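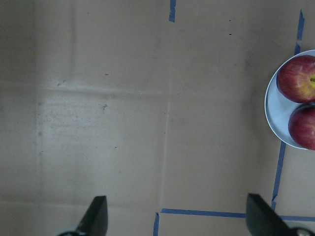 How to Store Fresh Apples at Home

Apples keep longer than most fruit, but only if they are cold and a little damp. On the counter they go soft and mealy within a week or so. In the fridge the same apples can stay crisp for a month or more. You don't need special equipment for any of this.

What you need

Sound apples
A large flat piece of cardboard
Painter's tape
A plate or shallow bowl
Perforated plastic bags
Paper towels
A fridge thermometer (optional)

Step 1: Set up a place to sort

Lay the cardboard flat on a table. It cushions the fruit, and you can recycle it when it gets sticky. With painter's tape, mark off an area for each group: eat now, store, and cook. If you only have a few apples you can skip the tape, but with a full box it keeps the piles from running together. The tape also stops a round apple from rolling quite as far, though not by much.

Step 2: Check each apple

Pick up each apple and turn it all the way around. Look for bruises, cuts, wormholes, and soft spots, especially near the stem and at the blossom end. Streaks of yellow or orange and small pale speckles are normal on many red apples and don't affect storage. A broken skin does.

Press lightly with your thumb. A firm apple with whole skin goes in the store pile. A firm apple with a small bruise should be eaten in the next few days. Anything soft goes to the cook pile, and anything moldy goes in the compost.

Leave the stems on. Pulling one can tear the skin and let rot in.

Step 3: Don't wash them yet

Wipe off loose dirt with a dry cloth. Wash apples right before you eat them. Water left sitting around the stem encourages mold.

Step 4: Bag the keepers

Put the good apples in a perforated bag with a slightly damp paper towel. If your bags have no holes, poke a few with a fork. Fill the bag loosely so the apples at the bottom aren't pressed hard by the ones on top. Keep large apples in a separate bag and use them first. They usually soften sooner than small ones of the same variety.

Step 5: Put them in the crisper drawer

Use the drawer by itself if you can. Apples give off ethylene gas, which turns carrots bitter and makes lettuce and broccoli spoil faster. Set the drawer vent to low humidity if you have that choice. The fridge should be below 40 degrees F but above freezing.

Step 6: Keep a few out

Put 2 apples on a plate in the kitchen and refill it from the fridge as they get eaten. Keep the plate out of the sun and away from the stove. Bananas and avocados ripen faster next to apples, so move them unless you want that.

Checking on them

Go through the bags once a week. Take out any apple that has gone soft or started to rot, wipe off its neighbors, and change the paper towel if it is soaked or dried out. Wrinkled skin means the apple has lost water. It is still fine for sauce or a pie.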